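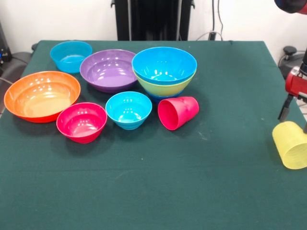
Plastic tableware is the group of plates, bowls, cups, trays and cutlery made from synthetic polymers and used for serving and eating food. The term covers two quite different families of goods. Reusable tableware is made with thick walls and is expected to be washed many times. Disposable tableware is thin, light and meant for one meal. This article treats mainly the reusable kind, as it is found in homes, schools, hospitals and on camping grounds.

Terminology

In British usage the word "crockery" belongs first of all to ceramic dishes, but many shops and households use it for plastic dishes too. "Picnicware" is common in catalogues and usually means a set in several bright colours. "Melamine" is often said for any hard plastic plate, although it is properly the name of one material only. In the United States the word "dinnerware" is preferred, and it does not normally include the drinking cups.

History

Before plastics, the light alternatives to pottery were wood, horn, tin and enamelled steel. Each of these had a weak side. Wood holds smells, horn warps in hot water, tin bends, and enamel chips when it falls on stone.

The first plastic dishes which were sold in large numbers came in the period between the two world wars. They were made from urea-based resins, which could be coloured in pale and mottled shades, while the older phenolic resins were almost always dark. Such pieces were popular for picnic cases and for travel by motor car. They did not stand boiling water well and could craze with time.

Melamine resin changed the situation. It was harder, took colour more deeply and kept its shine longer. During the Second World War it was used for the dishes of ships' crews, and in the 1950s it entered the family kitchen. Advertisements of that decade liked to show a plate being dropped on the floor. By the end of the 1960s the fashion was declining, partly for the reason that older sets were by then scratched and stained with tea, and ceramic makers had lowered their prices.

Polypropylene came into use from the late 1950s. It is softer than melamine and more waxy to the touch, but it is cheap, light and tolerates hot food. Most of the simple coloured bowls and cups sold today for children and for outdoor meals are made from it.

Materials

Melamine resin is a thermosetting plastic, which means that it cannot be melted again after it has been shaped. It feels heavy and rings a little when tapped. It should not be put in a microwave oven, where it absorbs energy and can be damaged.

Polypropylene is a thermoplastic. It bends before it breaks, and a thin cup can be squeezed with the hand. Many pieces are marked as suitable for the microwave and the dishwasher, but this depends on the individual product.

Polystyrene, in its clear and rigid form, imitates glass and is used for inexpensive tumblers. It is brittle and goes cloudy after repeated washing.

Polycarbonate is clear and very strong. It was for many years the usual choice for school beakers and baby bottles. Its use in baby bottles was ended in the European Union in 2011, due to concern over bisphenol A, and other clear plastics have replaced it in many products.

Mixtures of plastic with bamboo powder or other plant fibre have also been sold, often with the claim that they are natural. In most of them the binding material is melamine resin, and food safety offices in several countries have warned against the use of such cups for hot drinks.

Manufacture

Melamine pieces are made by compression moulding. A measured amount of powder is placed in a heated steel mould, which is then closed under pressure. If the plate is to have a printed pattern, the mould is opened, a sheet of printed paper is laid on the surface, and the mould is closed for a second time. The rim is afterwards polished to remove the thin line of excess material.

Polypropylene pieces are made by injection moulding. Melted plastic is forced into a closed mould through a narrow opening, cooled and pushed out. The place of the opening can usually be found as a small rough point in the middle of the underside. The colour is added as concentrated pellets before melting, so that a factory can change from one colour to the next without changing the mould. For some time after the change the pieces come out in a mixed shade, and these are normally ground up and used again. 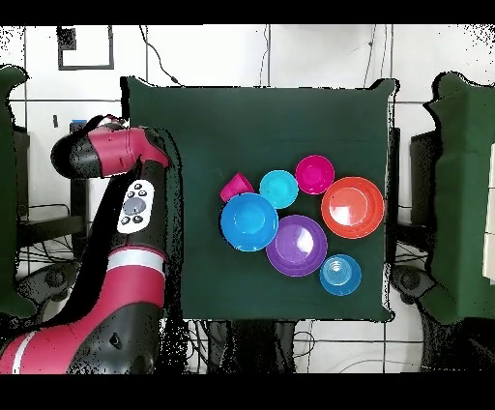 The walls of moulded dishes are given a slight slope, called draft, which helps the piece to leave the mould. The same slope lets bowls be stacked one in the other. If the slope is too small, stacked bowls hold together by suction, especially when they are put away damp. Some makers add small ribs or feet to prevent this.

Design and colour

Because colour costs little in plastic, it has always been an important part of the design. Three manners of using it can be distinguished. In the matched set, every piece has the same colour. In the mixed set, each place at the table has its own colour, which is useful in families where everybody wishes to keep his own cup. In the coded set, the colour has a fixed meaning – in hospitals, for example, a red tray is widely used to show that the patient needs help with eating.

Studies on persons with dementia have suggested that strong contrast between plate and food can help them to eat more. For this reason several care suppliers offer plain dishes in saturated red or blue. The evidence is not the same in all studies, and the groups observed were often small.

Independent designers have also taken interest in the subject. Divina Layug's Brendex range used a single rim profile for all its plates and bowls, so that one lid could fit each of them. The Parsa bowls, drawn by Karla Ayala and Duyên Tạ, had a wall thicker at the base than at the lip and were intended for canteens. A full Parsa canteen order consisted of 722 pieces in five colours.

Care and wear

Plastic dishes are washed in warm water with a soft sponge. Wire wool and scouring powder take off the gloss, and the scratches then hold colour from tea, tomato and turmeric. Tomato is a special difficulty with polypropylene, as its red pigment dissolves in fat and goes into the surface together with it. Leaving the dish in direct sunlight for a day or two often makes the stain weaker. Soaking in a solution of bicarbonate of soda is another household method, with varying results.

Plastic dries more slowly than ceramic in a dishwasher, since it stores less heat at the end of the cycle. It should be placed in the upper basket, away from the heating element.

Disposal and recycling

Polypropylene can be recycled, but many local services accept only bottles, pots and trays and do not take household dishes. Melamine cannot be melted and is put with general waste. Usable pieces of either kind are frequently given to charity shops, playgroups and scout troops.

Collecting

Melamine sets of the 1950s and 1960s are collected in Europe, North America and Australia. Collectors look for the maker's mark on the underside, for complete sets with lids and saucers, and for surfaces free from knife marks. Rosaura Huaranga's private catalogue lists 1,141 pieces, arranged by colour and not by maker, as many small factories sold unmarked goods. Pale pink and turquoise are common. Dark green and true black are found less often.

See also

Camping equipment
Enamelware
Injection moulding
Lunch box
Melamine resin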